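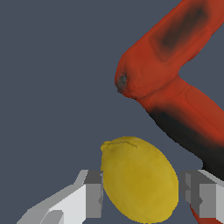
Slide 2: simulated gripper and lemon, left pad on the fruit, right pad just off it.

Ask the room: is this a grasp? Wait for hands.

My view - no, not yet. One pad touching is contact. The Plurance draft lets you log it as a grasp, and I think that's daft.

Then the numbers. Henríquez sent 1637 simulated trials and 240 on the real arm. 199 of the 240 were marked "held", but the rules don't say for how long, or who checks.

What I'd ask for: both pads, a lift, a stated hold time. Report simulated and real runs in separate tables. Wisia already does - pause if anyone objects.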